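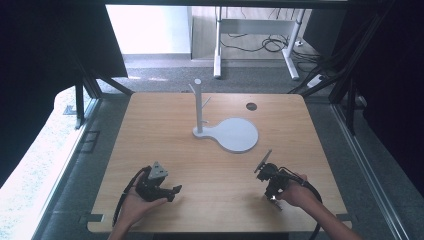

The Lultby Recall Amendment was a proposed change to the charter of the island territory of Lultby which would have allowed registered voters to remove a sitting member of the Assembly before the end of a term. It was approved by the Assembly at first reading but failed at second reading on 6 Mar 2019, when it fell 2 votes short of the required majority. It is commonly called the Boyer amendment after its principal sponsor, Jérémie Boyer.

Background

The charter of Lultby provides for an Assembly of 37 members, each elected for five years. Before the amendment was drafted, a member could lose a seat only through resignation, death, bankruptcy or conviction for a serious offence. Attempts to add a recall procedure had been made during two earlier Assemblies, but neither text left the drafting stage.

Interest in the matter revived after the Bailly harbour inquiry, which criticised the member for Bailly, Vernon Morin, for failing to declare an interest in a dredging contract. Morin was censured and kept his seat. A petition calling for his removal was handed in that November, although the Assembly had no power to act on it.

Provisions

Under the text as introduced, a recall vote would be held in any district where 800 registered voters signed a petition within the permitted period. The member would be removed if a majority of those voting agreed, and a by-election would follow. A removed member could stand again. No petition could be opened in the first or last year of a term.

Maëlys Brunet, member for Mollach, objected that a fixed number of signatures would bear unevenly on districts of different sizes. Her proposal to replace it with a share of the electoral roll was defeated, and the original figure was kept.

Passage and defeat

Changes to the charter require the support of two thirds of all members at each of two readings, so that absences count in effect as votes against. The first reading passed with little debate. Before the second, Ülle Ozoliņš, then Speaker, ruled that the amendment could not apply to members already elected. Several supporters withdrew their backing following the ruling, among them both members for Mollach.

Later developments

Boyer reintroduced the text in the following session, but it was not called for debate. A separate measure requiring members to publish their financial interests each year was adopted as ordinary law and remains in force.

See also

Assembly of Lultby
Bailly harbour inquiry
Recall election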